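Category: Workroom Furnishings > Tabletops and Finishes
Reading time: 4 min

Estus_Facilities wrote:
Guidance is requested on the care of the pale worktable in our Trinitz room. I propose a coat of hard wax oil.

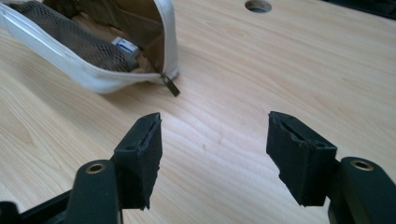 Tabletop, pale wood with fine, wavy grain.

grainline33 replied:
I must disagree. Oil would darken the surface and alter its matte look. Regular dusting should suffice. 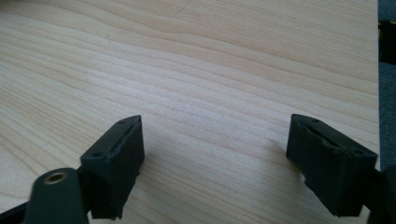 May a damp cloth be used on bare wood?
A lightly dampened cloth is acceptable, provided the surface is dried at once.

Berisha_Stores replied:
I cannot support leaving it untreated. Our own table was left bare and had stained by February. A clear matte wax would be a fair compromise.
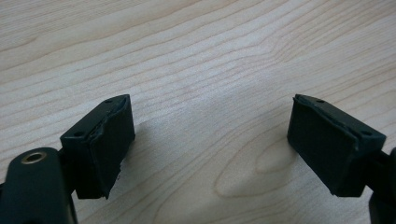 Stirnoron, 7 September 2023
Estus_Facilities wrote:
The oil proposal is withdrawn. We shall test the wax on the underside first.

grainline33 replied:
I maintain my objection.

Related threads:
Removing rings from pale wood
Felt pads for bench legs
Matte wax or oil (31 replies)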